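공개 시연일 자주 묻는 질문

Kolow 가사 로봇 공개 시연을 앞두고 들어온 질문을 모았습니다. 답변은 주최사가 아니라 관람객 모임 쪽에서 썼습니다. 지난번 시연을 끝까지 지켜본 사람들이라 말투가 좀 박합니다. 홍보 문구가 필요하시면 주최사 안내문을 보세요.

언제 어디서 하나요?
일요일 오후, Condby 건물 3층입니다. 입장은 무료이고 예약은 받습니다. 지난번 신청자는 226명이었는데 방이 좁아서 나눠 들어갔습니다. 뒷줄에서는 로봇보다 앞사람 뒤통수를 더 오래 보게 되니 일찍 오세요.

무엇을 보여 주나요?
침대 정리와 옷 치우기입니다. 안내문에는 "집안일 전반"이라고 적혀 있지만 지난번에 본 것은 침대 하나, 시트 한 장, 옷 몇 벌이 전부였습니다. 설거지나 청소기 돌리기는 없었습니다. 주최 측에 물었더니 "준비 중"이라고 했고, 언제까지냐는 질문에는 답이 없었습니다.

시트 정리가 그렇게 어려운 일인가요?
로봇에게는 어렵다고 합니다. 천은 잡을 때마다 모양이 바뀌니까요. 그 설명은 납득합니다. 다만 어려운 일을 시도한다는 것과 잘한다는 것은 따로 봐야 합니다. 모서리를 집는 데까지는 볼만합니다. 그다음에 시트가 반듯해지는지, 손이 떠난 뒤에도 그대로인지를 보세요. 박수는 대개 집는 순간에 나옵니다.

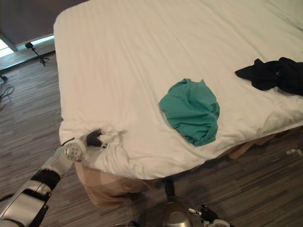 침대 모서리에서 시트를 집은 왼팔 그리퍼. 시트 위에는 청록색 셔츠와 검은 옷가지가 놓여 있다.

옷이 올라가 있는데 시트부터 잡아도 되나요?
저희도 같은 질문을 했습니다. 사람이라면 보통 옷부터 치웁니다. 진행을 맡은 Þröstur Holst 씨는 작업 순서를 정하는 것도 시험 항목이라고 답했습니다. 그럴 수도 있겠지요. 그렇다면 순서를 로봇이 정했는지 사람이 미리 정해 두었는지 밝혀야 하는데, 그 부분은 흐지부지 넘어갔습니다. 이번에 가시는 분이 다시 물어봐 주세요.

로봇이 혼자 움직이나요, 사람이 조종하나요?
가장 많이 들어온 질문입니다. 주최사 자료에는 "자율 동작 포함"이라고 되어 있습니다. 이 "포함"이라는 말이 문제입니다. 어느 구간이 자율이고 어느 구간이 원격 조작인지 표시해 달라고 요청했고, 이번에는 화면에 띄우겠다는 답을 받았습니다. 표시가 없으면 현장에서 따지셔도 됩니다.

팔이 두 개면 사람만큼 빠른가요?
팔 개수로 속도를 판단하지 마세요. 지난번에는 침대 하나에 9분이 걸렸습니다. 중간에 한 번 멈춰서 처음부터 다시 했는데, 그 시간은 뺀 기록입니다. 두 팔이 동시에 일하는지, 한쪽이 일하는 동안 다른 쪽은 기다리는지도 눈여겨볼 만합니다.

가격은요?
공식 가격은 없습니다. 현장에서 월 이용료 700유로라는 말이 돌았는데 문서로 확인한 사람은 없습니다. 저희는 소문으로 분류합니다.

Tautahi 버전과 Resto 버전은 무엇이 다른가요?
소프트웨어 이름이라고 합니다. Resto가 나중 것입니다. 얼마나 나아졌는지 비교 영상을 요청했더니 서로 다른 방에서 다른 시트로 찍은 영상을 보내 왔습니다. 그걸로는 비교가 안 됩니다.

직접 옷이나 이불을 가져가도 되나요?
됩니다. 적극 권합니다. 안쪽이 뒤집힌 후드티, 고무줄이 늘어난 매트리스 커버 같은 것이 좋습니다. 지난번에 한 분이 두꺼운 겨울 이불을 가져오셨는데 시간이 부족하다는 이유로 순서가 돌아오지 않았습니다. 가져오실 분은 입장할 때 접수대에 먼저 말씀하시고 번호표를 받으세요.

사진과 영상은 찍어도 되나요?
플래시만 끄면 됩니다. 가능하면 편집 없이 길게 찍어 주세요. 잘린 영상은 주최사 홈페이지에 이미 충분히 있습니다.

아이와 같이 가도 되나요?
됩니다. 바닥의 안내선 안쪽으로는 들어갈 수 없고, 작업 사이 대기 시간이 길어서 어린아이는 지루해할 수 있습니다.

결국 갈 만한가요?
무료이고 한나절이 비어 있다면 가 보세요. 살 생각으로 가신다면 계약 이야기는 시트가 다 펴진 다음에 꺼내시기 바랍니다. 다녀오신 분은 걸린 시간과 멈춘 횟수를 적어 보내 주세요. 다음 판에 반영하겠습니다.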